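Juego de menaje y alimentos de juguete Calgate, serie de mesa
Referencia de catálogo: Wultwood 109
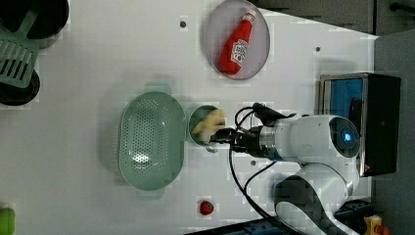
El juego Calgate reúne utensilios de cocina y alimentos a escala infantil para actividades de mesa: clasificar, servir, escurrir, vaciar y recoger. Está pensado para aulas de educación infantil, gabinetes de terapia ocupacional y espacios de actividades prácticas que necesiten piezas reconocibles, separadas entre sí y fáciles de reponer. Lo distribuye Studside en envase único o por piezas sueltas.

Menaje

Escurridor ovalado, verde pálido. Fondo perforado con orificios pequeños dispuestos en hileras. Lleva una asa plana en cada extremo, lo que permite sujetarlo con una o con dos manos. Es la pieza de mayor uso en los ejercicios de trasvase y la que conviene situar en el centro de la zona de trabajo.

Plato ovalado gris, de superficie gris lavanda claro. Admite el bote de kétchup tumbado en diagonal.

Vaso verde pequeño, de boca redonda y borde interior oscuro. Se emplea como destino en los ejercicios de precisión. Las piezas alargadas pueden apoyarse sobre la boca sin llegar al fondo; si se busca que entren por completo, deben elegirse alimentos de menor tamaño, como la fresa.

Espátula ranurada verde, con ranuras rectangulares.

Sartenes negras redondas. Se suministran dos por juego. Las unidades de reposición se piden con el código Calgate 81.

Alimentos y condimentos

Fresa roja con la parte superior verde. Es la pieza más pequeña del surtido y debe contarse siempre al cerrar la actividad.

Bote de kétchup rojo, tapón blanco y etiqueta blanca con letras rojas en el lateral. El bote no contiene producto y no debe rellenarse.

Alimentos amarillos y verdes surtidos. La composición de este grupo varía según el lote de fabricación. Studside no garantiza que dos juegos adquiridos en fechas distintas incluyan las mismas figuras. Los centros que necesiten conjuntos idénticos deben indicarlo en el pedido para que se sirvan del mismo lote.

Superficie de trabajo

Se recomienda un tablero blanco o de color claro uniforme. Los tonos verdes, rojos, grises y negros del juego se distinguen bien sobre ese fondo. Los tableros con taladros de fijación son compatibles siempre que los orificios sean menores que la pieza más pequeña.

Para el montaje habitual se deja libre la franja central y se agrupan las sartenes y la espátula en una esquina. El plato y el escurridor quedan al alcance directo del usuario. No es necesario presentar todas las piezas a la vez; con grupos que se inician, basta el escurridor, el vaso y dos alimentos.

Limpieza

Lavar a mano con agua templada y jabón neutro. En el escurridor, pasar un cepillo blando por las perforaciones y aclarar por ambas caras. Secar con paño y dejar las piezas boca abajo durante 15 minutos antes de guardarlas. No utilizar estropajo metálico, disolventes ni lavavajillas. La etiqueta del bote no debe sumergirse.

Almacenamiento

La caja Heinonen, que se vende por separado, tiene capacidad para un juego completo y una bandeja superior para las piezas pequeñas. Orden de carga: sartenes en la base, escurridor encima, plato dentro del escurridor y espátula en el lateral. El vaso y los alimentos van en la bandeja. Peso máximo admitido por la bandeja: 400 g.

Reposición y devoluciones

Todas las piezas de menaje pueden pedirse individualmente. Los alimentos se reponen en bolsa surtida, sin elección de figura. El bote de kétchup se sirve con tapón; el tapón no se vende suelto. Se aceptan devoluciones de juegos sin usar, con el precinto intacto y la referencia visible. Las variaciones leves de tono entre lotes no se consideran defecto.

Advertencias

Artículo de juguete, no apto para contacto con alimentos reales ni con fuentes de calor. Las sartenes no deben colocarse sobre placas ni hornillos. Uso bajo supervisión de un adulto. Retirar el embalaje antes de entregar el juego a los usuarios.

Ficha revisada: 2026-10-01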